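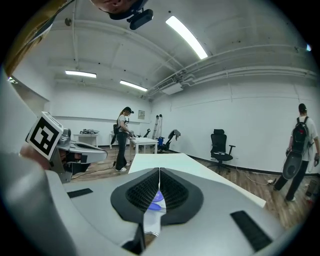

Figure 2. Three hand-held grippers, one with its fingertip pads pressed together.

4.2 Why people say they chose a place

The tourism literature has long assumed that travelers choose a destination and then go there. Our interviews suggest a looser arrangement. Of the 657 visitors who completed the arrival survey in Bultau, 462 named a motive from our printed list, mostly "scenery" or "food." When we talked to a smaller group at length, both words fell apart quickly. Scenery meant a photograph a cousin had posted. Food meant a single soup, in several cases one the respondent had not yet managed to find.

We conducted 186 long interviews, most of them in September, when the ferries are half empty and people will talk to a researcher to get out of the wind. Levchenko, who did the greater part of them, opened each one by asking where the person had first heard of the town. The answers were seldom flattering to the regional marketing office. One couple had confused Bultau with Kavitz, discovered the mistake at the bus station, and stayed nine nights. A retired surveyor had picked it because the name was short enough to fit on his luggage tag. He gave "scenery" on the form.

It would be easy to file such cases under noise, and the first draft of this paper did so. The trouble is that there were too many of them. Respondents who could give a tidy reason had usually been asked for one before, by a spouse, a border officer or a colleague left holding their work. The reason had been built for the asking and had hardened with use. Those traveling alone, who had been questioned less, gave vaguer and longer answers, and they changed them partway through without much embarrassment.

The island of Lã is a useful comparison. It has no beach to speak of, one road, and a museum of weights and measures that closes for lunch at eleven. Visitors there could not lean on the usual vocabulary and did not try to. They said they had wanted to see what was at the end of the boat line. We coded this as "curiosity," a category that had been on the list since the pilot and that almost none of the Bultau visitors had ticked. Several told us it sounded childish.

Satisfaction did not follow motive in any way we could find. Visitors who came for the food and disliked it were as likely to plan a return as those who liked it, and a few seemed to regard the bad meals as theirs in some proprietary sense. Guidebook readers were a little harder to please. They had been promised a view from Skallix Point, and the point is in fog for much of the season, a matter on which the guidebooks are brief.

We therefore treat stated motive, in the sections that follow, as something travelers produce along the way, like receipts. It remains in the regression tables because reviewers like to see it there. The interview coding is taken up again in Section 5, with the return visits.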